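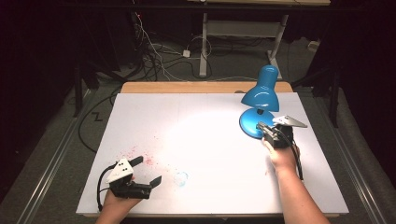
The Praneo Robotics Laboratory opened its teaching floor to the public in October, welcoming 400 visitors over the course of one afternoon. Guests toured 6 stations, where laboratory members demonstrated how everyday handling tasks are taught to robots. At the tabletop station, work is done by a person with a hand-held gripper in each hand, over a white board on which a turquoise-blue desk lamp stands with its shade tilted downward. Cables run from both grippers.

"Visitors often expect to see the robot first," said Haruna Kaneko, who coordinated the event. "We wanted them to see the teaching — the slow part — and to ask questions about it."

Ju-won Shim gave a short talk on the laboratory's joint project with Villanueva Technical College, in which 23 students are enrolled this year. The laboratory will receive school groups again in the spring. Requests may be submitted through the visitor office.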